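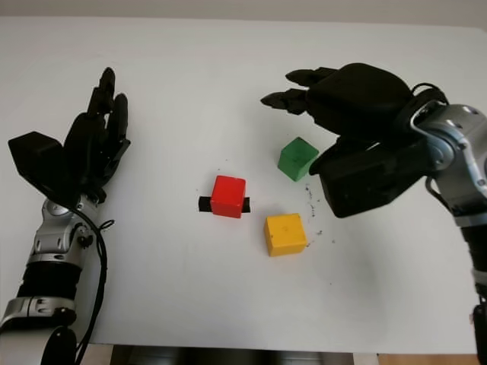
Grokell Bimanual Learning Kit, Release 7: Review of the Training Method
Prepared by Glenys Bainbridge, Equipment Assessment Office, Mellau Institute

The Institute was asked to assess the Grokell kit for use in graduate courses on robot learning. The kit consists of a software package, a set of written task sheets and a license for the training method known as Jara. Hands and arms are not included. This review covers the method and its results on the block tasks only.

Jara trains a single policy for both arms from recorded demonstrations. Earlier releases trained each arm separately and joined the two at run time. The change matters most when one hand must stay clear while the other works, as with the three colored cubes used in our trials. The open left hand has to hold its place well to the side while the right reaches in from the right edge, and a policy that treats the hands as strangers tends to bring both in at once.

Tolera Fikre recorded 1026 demonstrations over the assessment period. Of these, 586 were accepted under the kit's own screening rules and used for training. The screening tool is strict, and it gives no explanation when it turns a recording down. Staff found this frustrating. We would ask Grokell to report a cause for each rejected file.

The trained policy was then run 600 times on the cube task, with starting positions changed between runs. It completed 448 runs. Most of the failures occurred at the grasp, when the thumb met a corner of a cube before the fingers had closed. Cubes set square to the table gave less trouble than cubes turned at an angle. The task sheet does not mention angle at all, and instructors should add it.

Installation took one afternoon. The manual, edited by Hodetti, is clear on setup and thin on tuning; the section on grip force runs to half a page and refers the reader to a table that we could not find.

The kit is recommended for supervised graduate teaching. It is not recommended at present for undergraduate laboratories, where the time needed to record demonstrations would exceed the hours available. Departments that already hold a license for an earlier release may upgrade without new recordings, provided the original files include both arms.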